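Home | Topics | Household | Industry | Index | Recent changes

Chore robotics

Print this article | E-mail this article
Shares: 29 | Comments: 16

Chore robotics is the branch of automation that deals with everyday physical jobs in homes, small shops and light workplaces: clearing tables, sorting objects, opening and closing containers, folding cloth, stocking shelves. It is usually kept apart from factory robotics, where the parts are known ahead of time and arrive in the same position each time. As of March 30, 2026, no general-purpose machine is in wide household use for this work, although claims to the contrary are common.

Scope

The term covers both fixed arms and wheeled machines that carry one or two arms. Robot vacuums and lawn mowers are normally left out, as they move over a surface and don't handle objects. Dishwashers and washing machines are left out too, though some writers point out that they remain the most successful chore machines ever sold, and that neither one has hands.

Handling objects

Most of the difficulty lies in picking up things that were never designed for a machine. A two-finger gripper can close on a rigid, upright container with fair reliability. Thin paper lying flat, soft pouches, clear glass and dry plant material are much harder. Transparent objects confuse depth sensors, and a finger that is firm enough for a jar may crush a packet.

Clutter adds a second problem. A tabletop that a person would call "a bit messy" may hold trash, keepsakes and things still in use, side by side. Deciding which is which calls for knowledge of the owner's habits – something no gripper supplies. Demonstrations tend to avoid the question by starting with a few well-spaced items.

Training by demonstration

Many current systems learn from recordings of people doing the task. In one method the person works with a hand-held gripper fitted with a camera, so that the recording shows the job from close to the fingers. The approach is cheaper than steering a full robot from a distance. Critics note that a human is still choosing the grip, the path and the order of work, and that good recordings are evidence of human skill first of all.

Trials

The Petdale trial, begun in November, is often cited in favor of household machines. Its operators logged 2,456 pick-and-place attempts in 16 homes but published no figure for attempts in which a person stepped in. Zistoron, a maker of light arms, has shown its Kirui model clearing a table in promotional footage played at several times normal speed. Sasum, a shop-floor project, limited its machine to a list of 200 stock items and dropped open-ended tidying from its goals.

Assessment

Supporters expect steady gains as more recordings are gathered. Skeptics answer that lifting one object is a small part of a chore. A cleared table also means knowing where each thing goes, noticing a loose lid before tipping the jar, and leaving the fragile pieces alone. Published results rarely score these steps, and until they do, comparisons with human work remain weak.

See also: Grippers | Service robots | Home appliances

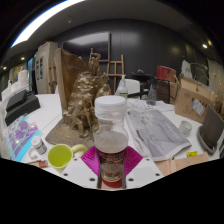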